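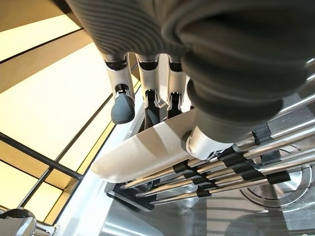 Fergal Scanlon wanted to know why a robot that only does the dishes needs a rule book at all, and whether we weren't making rather a meal of it. It's a fair thing to ask, and we get it a lot! The rules are mostly for the people who share the kitchen, and they fit on one page.

Who do the kitchen rules apply to?
Everyone who works at the Torngate bench, visitors included. If you've come over from Flerora for the day, please read the page before you go near the sink — a cup of tea and five minutes will do it.

Can I reach in while the arms are moving?
No, please don't, even if you're sure you can see what's coming next. Press stop, wait for the arms to settle, and then put your hand in.

What about plates?
We ask that a dinner plate be held at the rim by both hands whenever it's over the sink.
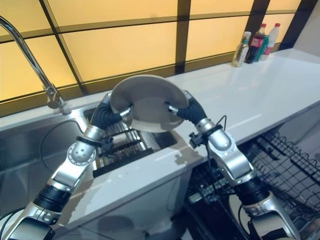
Cups and small bowls can be managed one-handed, as long as the grip force stays at setting 8 or lower. Sharp knives are out altogether for now, though we'll be looking at that one again in February and would love to hear what you think.

How often are the fingertips checked?
At the start of each day, and again after every 1,000 grips. If you notice a nick or a bit of peeling, write it in the log and swap the tip over, even if it's still gripping nicely.

Who do I ask if my question isn't covered?
Hannelore Sutter looks after the page and is very happy to be pestered. Last updated 2022-01-04.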